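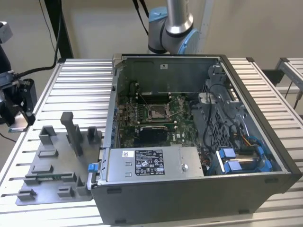 Section 3: Setting up the memory module task

3.1 Purpose of this section

This section explains how to prepare the Stondance control software for the memory module task on a two-arm cell. It covers the work frame, part detection, the grasp check and the first planned motion. It does not cover wiring, mounting of the arms or the emergency stop circuit, all of which are dealt with in the Gundthorpe cell installation guide.

The operator is expected to have completed Section 2 and to hold a working login with the Set-up role. An operator with the Run role can view the pages described here but cannot save changes to them.

CAUTION: Before starting, disconnect the computer under assembly from the mains and leave it disconnected for the whole of the procedure. The software has no means of detecting mains power in the workpiece.

3.2 Registering the work frame

All positions used by the planner are stored relative to the work frame. If the table, the fixture plate or the fixed camera is moved, the work frame must be registered again.

1. Place the open chassis on its side on the worktable, with the interior facing upward. The fixture plate goes to the left of the chassis, as seen from the fixed camera.

2. In the main menu, select Cell, then Frames, then New Work Frame. Enter a name of up to 15 characters. Spaces are not accepted.

3. Select Capture. Both arms must be at rest while the picture is taken. If either arm is moving, the button remains grey.

4. Mark the corners of the fixture plate on the captured picture when prompted. The software then proposes an outline for the chassis. Accept the outline if it follows the outer shell, or drag its corners until it does.

5. Select Save and Apply. The status line changes from UNSET to REGISTERED.

Note: The outline is taken from the outer shell only. Cables that hang over the edge of the case can pull the proposed outline outwards and should be tucked inside before capture.

3.3 Checking part detection

The Vekier perception module looks for three things in this task: the circuit board in its fixture slot, the row of memory slots on the motherboard, and the CPU socket. The socket is used as a landmark. It is never a target, and the planner keeps a protected zone over it at all times.

1. Open the Perception page and choose the profile named Chassis Side Lying.

2. Select Detect Once. A coloured outline is drawn over each item found, with a confidence score beside it.

3. Compare each outline with the live view. An outline that sits over the wrong item must be rejected by hand, even where its score is high.

4. If the memory slots are not found, lower the exposure by one step and repeat. Dark slots on a green board are easily lost when the lighting is strong. Do not lower the detection threshold as a first measure.

5. If a board in the fixture is not found, check that it is seated between its guides. A board lying on top of the guides is reported as error 305 (part height out of range).

Note: Labels and printed logos inside the case are ignored by this profile. Operators who wish to use them as additional landmarks should refer to the section on custom profiles.

3.4 Confirming the grasp

The grasp check is carried out with the board held clear of the table and clear of the fixture. It compares the angle of the board with the angle expected by the planner.

CAUTION: Keep hands outside the guarded area during the grasp check. The arm may turn at the wrist without further warning once the check has been started.

1. From the Task page, select Pick and Hold. The arm takes a board from the fixture and raises it to the check height.

2. Wait for the message HOLD STABLE. If the message does not appear, open the gripper from the Manual page with one hand ready to receive the board, having first placed the cell in Maintenance mode.

3. Select Check Grasp. The measured angle is shown next to the expected angle. A difference greater than 2 degrees is shown in red and blocks the next step.

4. If the result is red, select Return Part and repeat from step 1. Where the same fault is seen again, the grasp point itself should be taught afresh - see the section on teaching points.

5. When the result is green, leave the board in the gripper and the second arm parked over the chassis side of the table. The planner uses this pair of positions as the starting point for every insertion.
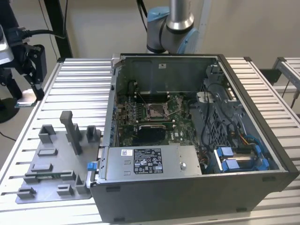

3.5 Planning the first motion

1. Select Plan, then Preview. The path of each arm is drawn over the model of the cell. No movement takes place during preview.

2. Step through the path with the arrow keys. Pay particular attention to the drive cage and to any cable the gripper must pass. Cables are not included in the standard model - where one lies close to the path, add a keep-out block by hand.

3. Set the speed to Slow and select Run to Approach. The arm stops above the chosen memory slot and does not insert the board.

4. Inspect the position of the board over the slot. Small corrections can be entered in the Offset fields. Large corrections indicate a fault in the work frame, and the procedure in 3.2 should be carried out again.

5. Select Save Task. The saved task then becomes available to operators with the Run role.

Note: The preview is cleared whenever the work frame is registered again. A task saved under an earlier frame is marked STALE and will not run until it has been previewed and saved once more.

3.6 Keeping a record

The software writes a log for each set-up session, containing the captured pictures, the detection scores and the grasp results. Logs are held on the cell controller until exported. The log should be attached to any request for support, together with the version number shown on the About page.

Insertion force settings are described in Section 4.

Khan Automation - Stondance Set-up Guide | Contact product support | All rights reserved | Back to top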